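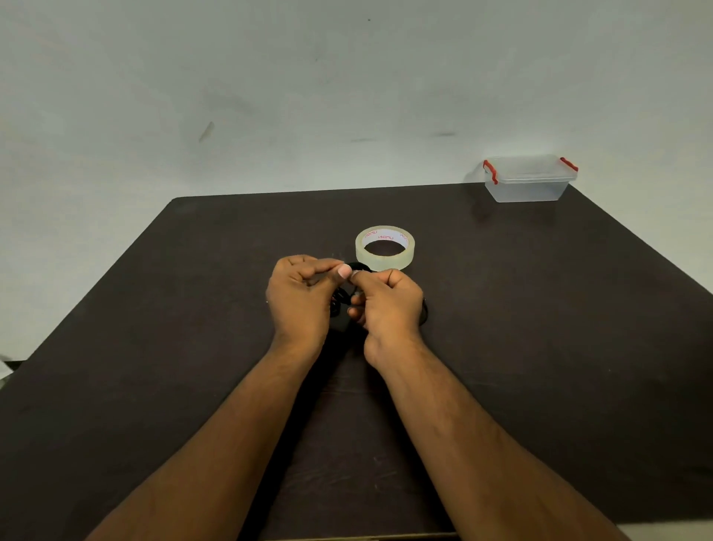 Cords and Adapters: Sorting Starts in February

The Zuvik reuse room will take cords, chargers and power adapters again beginning in February. We stopped accepting them last fall when the bins got too full to close. Dayana Salinas has since gone through the backlog, and there is space on the shelves now.

Please get your cords ready before you bring them in. A tangled bag takes us most of a shift to pull apart, and a lot of what is in it ends up damaged along the way.

Start with the adapter. Lay it flat on a table and let the cable run out straight. Wind the cable in loose loops about as wide as your hand. Don't wrap it tightly around the adapter block – the cable bends hard where it leaves the block, and that is usually the first spot to split. When you get to the last few inches, hold the connector against the loops and fasten the bundle there, so the end stays where people can find it.

Twist ties and strips of old fabric both work well. Rubber bands dry out and stick, so please leave them off. Clear tape is fine if it goes around a paper label and not directly on the cable. Tape left on a cord for a year or two leaves a residue that picks up dirt.

On the label, write what the cord came with, if you know. "Desk lamp" or "old router" is enough. If you don't know, copy the output numbers from the adapter, the volts and the amps. Those are the numbers people look for when they need a replacement. A cord with no adapter needs no label.

We can't take anything with bare wire, bent prongs or scorch marks. Extension cords longer than 8 feet go to the Iltness counter across the hall, along with power strips.

Of the 57 adapters matched to a device last year, 21 were for lamps. Laptop chargers are the most requested and the hardest to keep in stock, so those are especially welcome. We have plenty of phone chargers with the older plugs and don't need more.

Drop-off is at the side door on the Selier Street end of the building. Leave bundles in the gray tub, with the labels facing up. Questions can go to Dayana at the front desk.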